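ぬか床の置き場所と手入れ
Markach 台所メモ

前に載せたぬか床の始め方に質問がいくつか来たので、手入れの部分だけを書き直した。始め方の分量も短くして下に残してある。古いページを印刷して使っている人は、塩の量が変わっているので差し替えてほしい。 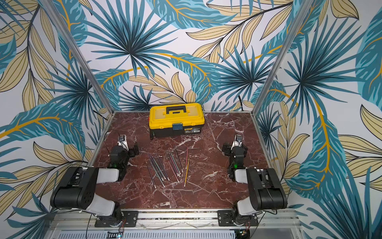
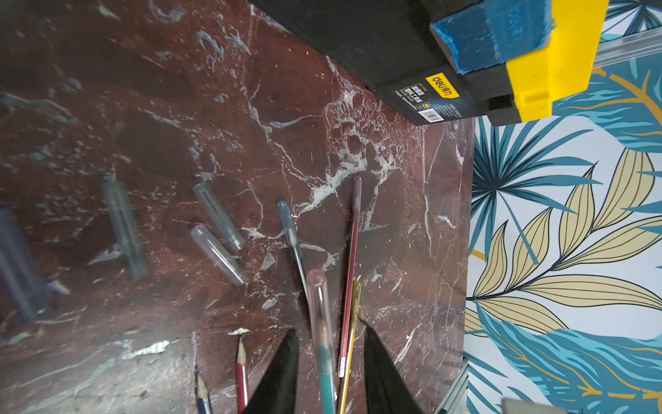
ぬか床の容器は、素材より先に大きさと蓋で選ぶ。台所に毎日出して混ぜるものなので、片手で持ち上げられない重さになると続かない。二人暮らしなら4リットルの容器にぬかを七分目まで入れれば足りる。きゅうりを丸ごと寝かせて漬けたいときは、深さより底の長いほうを測ってから買う。蓋については、写真の黄色と黒の工具箱のように前の留め具でぱちんと閉まる形のものがあれば、持ち運ぶときに外れなくて楽だ。ただし完全に密閉してしまうとガスの逃げ場がなくなるので、パッキン付きの容器なら留め具を片側だけかけておく。かぶせるだけの蓋ならそのままでよい。ホーロー、陶器、プラスチックのどれでも漬かり方に大きな差は感じない。金属がむき出しの容器は塩と酸で傷むので使わない。ホーローも縁が欠けたものはやめておく。

床を作るときの分量

生ぬか 1キロ
塩 130グラム
水 1リットル(一度沸かして冷ましたもの)
昆布 はがきの半分の大きさを二枚
赤唐辛子 種を抜いて三本
捨て漬け用の野菜くず 適量

水に塩を溶かし、ぬかに三回に分けて混ぜる。最後の一回は全部入れず、様子を見ながら足す。握ると固まり、指の間から水がにじむかにじまないかのところで止める。味噌より少し固い程度と書いてある本が多く、だいたい合っている。やわらかくしすぎたらぬかを足せばよいが、塩も一緒に足すのを忘れないこと。

炒りぬかを使う場合も分量は同じでかまわない。香ばしい匂いがつき、虫の心配が少ないかわりに、発酵の立ち上がりがやや遅い。精米所で分けてもらった生ぬかは、その日のうちに使うか冷凍庫に入れる。常温に置いた生ぬかは油が回るのが早く、古い油の匂いがついたぬかは床にしても抜けない。

前のページでは塩を100グラムとしていた。寒い時期に作った分量をそのまま載せたもので、夏に始めた人から酸っぱくなるのが早いと言われて改めた。慣れてから減らすのは自由にどうぞ。

捨て漬け

キャベツの外葉、大根の葉、かぶの皮など、水気のあるものを入れる。入れた野菜は食べずに取り出して、手で絞り、汁は床に戻す。これを3日おきに入れ替えて、床の匂いがぬか臭さから少し酸味のある匂いに変わるまで繰り返す。

玉ねぎとにんにくは捨て漬けに向かない。匂いが移って長く残る。にんじんの皮は構わないが、じゃがいもの皮は入れない。葉物のくずは泥が残りやすいので、一度水にさらしてから使う。

捨て漬けの期間の野菜は、しょっぱいだけでうまくない。食べてみるのは構わないが、それで塩を減らすと床が安定しないうちに傷む。

混ぜ方

朝でも夜でもよいが、時間を決めたほうが忘れない。うちでは夕飯の米を研ぐ前に混ぜる。

手順は単純で、底のぬかを上に、上のぬかを底に返す。かき回すというより、床の天地を入れ替えるつもりでやる。手を容器の壁に沿わせて底まで差し込み、すくって上に置く。これを四隅でやったら真ん中を同じように返す。終わったら手のひらで表面を押して空気を抜き、平らにならす。容器の内側についたぬかは、固く絞った布巾か紙で拭き取る。かびはたいていこの壁の汚れから始まる。

混ぜる回数は季節で変える。夏は朝晩、春と秋は一日一度、冬は一日おきでも持つ。混ぜすぎもよくない。空気が入りすぎると酸味が出ず、漬物がただの塩漬けの味になる。日に何度も返していて味が薄いと感じる人は、一度まる一日触らずに置いてみるとよい。

手は石けんで洗い、よくすすいでから水気を拭く。香りの強いハンドクリームをつけた手は床に入れない。傷があるときは薄い手袋を使う。木べらで混ぜる人もいるが、へらでは底の隅が残りやすいので、時々は手で返す。

温度

床がいちばん機嫌よく働くのは20度から25度のあいだで、それを超えると酸味の進み方が急に早くなる。去年の夏、閉め切った台所の流しの下に温度計を入れてみたら、昼に29度あった。夜に窓を開けても流しの下はなかなか下がらない。床下収納のある家ならそちらのほうがましである。

置き場所として避けたいのは、冷蔵庫の上、炊飯器の横、食器洗い機の隣、西日の入る窓の下。どれも思ったより暖かい。冷蔵庫の側面も、機種によっては放熱で温まるので、手を当てて確かめてから決める。

冷やしたいときは、保冷剤を布で包んで容器の外側に当てる。水を入れて凍らせた小さなペットボトルを床に直接埋める方法もあるが、外側の水滴が床に入って水っぽくなるので、こまめに水抜きをしない人には勧めない。

冬に発酵が止まったように見えても、放っておいて問題はない。漬かる時間が延びるだけである。急ぐときは昼間だけ暖房のある部屋に出す。こたつに入れた、という便りをもらったことがあるが、温まりすぎるのでやめたほうがよい。

冷蔵庫に入れる場合

冷蔵庫に入れれば、混ぜるのは週に一度か二度で足りる。漬かる時間は常温の倍以上みておく。夏のきゅうりなら常温で半日のものが、冷蔵庫では丸一日かかる。

野菜室は冷蔵室より少し温度が高いので、ぬか床には野菜室が向く。匂いが気になるときは、容器ごと厚手のポリ袋に入れて口をゆるく折る。牛乳と豆腐は匂いを吸いやすいので離しておく。

冷蔵庫と常温を行き来させるのも構わない。平日は野菜室、土日だけ外、という人がけっこういて、それで何年も続いている。冷えた床を外に出した最初の日は、表面に水滴がつきやすいので蓋の裏を拭く。

野菜ごとの時間の目安

常温、床の温度が20度から25度のときの時間。冷蔵庫なら倍にして、あとは味をみて決める。

きゅうり 両端を落として塩でこすり、六時間から八時間。太いものは縦半分に切る。
なす 塩とみょうばんを少しつけて皮をよくこすり、半日から一日。色を残したいなら床の深いところに埋める。
かぶ 皮をむいて四つ割り、十時間。葉は別に束ねて、五時間で上げる。
大根 縦四つ割りで一日。皮つきのままでよい。
にんじん 縦半分で一日。細いものは丸ごとで一日半。
キャベツ 芯をつけたままくし形に切って半日。葉の間にもぬかをはさむ。
みょうが 縦半分で半日。
オクラ 板ずりして生のまま五時間。
長いも 皮をむいて半日。床にぬめりが出るので別に取り分けた床を使う。
アボカド 固めのものを半分に割り、種を抜いて皮をむき、四時間。崩れるので混ぜる前に必ず取り出す。
ゆで卵 殻をむいて半日。ガーゼに包む。
豆腐 木綿をしっかり水切りして、ガーゼに包んで一日。

トマトは固いミニトマトなら湯むきして三時間。大きいものは水が出るばかりで、うまくいった試しがない。ブロッコリーの茎は皮を厚くむいて半日、これはよく漬かる。つぼみの部分は中にぬかが入って洗うのに手間がかかる。

肉と魚は同じ床に入れない。使いたいときは床から必要な分だけ取り分け、使ったぬかは戻さずに捨てる。

漬けた時間を忘れる

いちばん多い失敗がこれで、漬けすぎて酸っぱくなる。蓋に紙テープを貼って、入れた野菜と時刻をペンで書いておくとよい。「かぶ 夜九時」これだけで十分である。取り出したら線で消す。埋めた位置も、容器の手前を下にして簡単な図を描いておくと、底に残った一本を翌週に掘り出すことがなくなる。油性ペンでじかに蓋に書くと消すのが面倒なので、テープの上に書く。

漬けすぎたものは捨てなくてよい。薄切りにして水にさらし、絞って、おろし生姜と醤油をたらす。細かく刻んで炒飯に入れてもうまい。酸味の強いきゅうりは、刻んで納豆に混ぜるか、ゆで卵と合わせてタルタルソースにするとピクルスの代わりになる。大根の古漬けはごま油で炒めて、砂糖とみりんを少し。弁当に入れるならこれが一番減る。

水が出てきたとき

野菜から水が出るので、ひと月も漬けていると床はゆるくなる。対処はいくつかある。

表面に溜まった水を、きれいな布巾か厚手の紙で吸い取る。床の真ん中にくぼみを作って一晩置くと、そこに水が集まるので、おたまですくう。専用の水抜きの筒も売られている。水と一緒に塩と旨みも抜けるので、すくった日は塩をひとつまみ足す。

水を捨てずにぬかを足すやり方もある。これを足しぬかという。容器に余裕があるなら私はこちらを勧める。生ぬか一つかみに対して塩は小さじ一杯。まとめて足す場合は、ぬか500グラムに塩40グラムを混ぜてから入れ、その日と翌日は野菜を漬けずに休ませる。

干ししいたけ、切り干し大根、昆布を埋めて水を吸わせるのもよい。吸ったものはそのまま刻んで食べられる。しいたけは軸が固いので取ってから埋める。高野豆腐も吸うが、崩れてぬかに混ざりやすい。

匂いと味の直し方

酸っぱい匂いが強い
乳酸菌が増えすぎている。混ぜる回数を増やし、足しぬかをして、涼しいところに移す。粉からしを大さじ一杯入れると進み方がゆるむ。洗って乾かした卵の殻を細かく砕いて入れる昔ながらの方法もある。内側の薄皮は必ずはがす。

シンナーや接着剤のような匂い
表面の酵母が増えたときに出る。白い膜が厚く張っていたら、その部分を取り除いてから底までよく返し、塩を足す。翌日も匂えばまた返す。二、三日で薄くなることが多い。

蒸れた足のような匂い
底で空気の足りないところができている。底から返す回数を増やす。容器が深すぎるときに起こりやすい。

しょっぱい
捨て漬けを続けるか、塩を入れない足しぬかを少しだけ。早く食べたいなら、漬ける時間を短くし、野菜に塩をこすりつけるのを省く。

味が薄い、物足りない
昆布を新しくする。煮干しを数本、頭とわたを取って入れる。かつお節を入れるときは袋に入れたほうが後が楽である。りんごの皮や柿の皮で甘みを足す人もいるが、入れすぎると水が出る。

苦い
生ぬかを足した直後に出やすい。数日待つ。塩ににがりの多いものを使っていても苦く感じることがある。

表面の白い膜とかび

薄く白い膜は産膜酵母で、害はない。薄いうちはそのまま混ぜ込んでよいし、気になるなら表面だけ取る。

青、黒、赤、ピンクなど色のついたものはかびとみて、周りのぬかごと厚めに取って捨てる。取ったあとに塩を足し、容器の壁を拭く。広い範囲に出ている、あるいは中まで色が入っているときは、惜しくても作り直す。腐ったような匂いがするときも同じで、味をみて確かめるようなことはしない。

表面が黒っぽくなるのは、空気に触れて酸化しただけのことが多い。返して中が元の色なら問題ない。

虫

夏に小さい虫が寄ってくるときは、蓋と容器の間にガーゼか紙を一枚はさむ。唐辛子は気休めだと思って入れている。床の中に虫がわいたら、うちでは全部捨てる。前に残りを使おうとして半月粘ったことがあり、結局だめだった。

旅行のとき

二泊までなら、夏以外はよく返して涼しいところに置けばよい。夏は冷蔵庫。

一週間なら冷蔵庫。漬かっている野菜は全部出し、表面に薄く塩を振ってから蓋をする。

一か月以上になるときは、厚手の冷凍用袋に小分けして空気を抜き、冷凍庫へ。使うときは冷蔵庫で一晩かけて戻し、捨て漬けを一、二回して様子をみる。菌は凍らせても眠っているだけなので、たいていは戻ってくる。

冷凍しないで長く置く場合は、野菜を全部出して表面に塩を一センチの厚さに敷き、ラップを密着させて冷暗所に置く。再開するときは塩と、その下の固くなったぬかを削り取る。しばらくは塩辛い。

取り出したあと

ぬかは指でしごいて床に戻し、野菜は流水でさっと洗って水気を拭く。切るのは食べる直前がよい。なすは切って置くとすぐに色が変わる。

洗ったあとのきゅうりを冷蔵庫に入れておくなら、切らずにラップで包んで翌日まで。ぬかをつけたまま包んでおくと二日目でもおいしいが、その間も漬かり続ける。

流しにぬかを大量に流すと排水管に溜まる。受け皿の網で受けるか、容器の上でよくしごき落としてから洗う。こぼれて乾いたぬかは、濡れ布巾で拭くと広がるので、先に乾いた刷毛で集めたほうが早い。

手に残る匂いは、酢を少しつけてこすってから石けんで洗うと薄くなる。

もらった質問から

「床を分けてもらいましたが、自分の家の味になりません」(Kalliopi Ververidisさん)
もらった床に同じ量の新しいぬかと塩水を合わせて育てるなら、家の温度と漬ける野菜に慣れるまで、ふた月はみておいたほうがよい。元の味に近づけたいときは、昆布や唐辛子など、もらった先で入れているものを聞いて揃える。それでも同じにはならない。

「ビールを入れるとよいと聞きました」(Vangelis Stamatopoulosさん)
水の一部を気の抜けたビールに替えるやり方はある。立ち上がりは早い。ただ、アルコールが残るので、子どもが食べる家や車を運転する人のいる家では使わないほうがよい。食パンの耳をちぎって入れるのも同じで、糖分を足して発酵を助ける。パンは入れすぎると床がべたつく。

「減塩の塩でもできますか」(Ottar Wikströmさん)
勧めない。塩化ナトリウムの少ない塩では保存の効きが変わるし、苦みも出る。塩分を控えたいなら、床の塩は減らさずに漬け時間を短くして、食べる量で加減する。

「ぬか床から泡が出ています」
発酵しているだけなので普通に返す。蓋が持ち上がるほどなら温度が高い。

「唐辛子と昆布はいつ替えるのですか」
昆布は柔らかくなったら刻んで食べて、新しいものを入れる。唐辛子は形が崩れてきたら替える。溶けて見えなくなっていたら、それはそれでよい。

かぶの葉は一束まるごと入れると床がすぐ水っぽくなる。夏のあいだは半束ずつにして、次の日に残りを漬けている。

山椒の実を入れる時期は六月。下ゆでして水にさらしたものを小さじに軽く一杯。多いと舌がしびれる。

次は白菜漬けの重しについて書く予定。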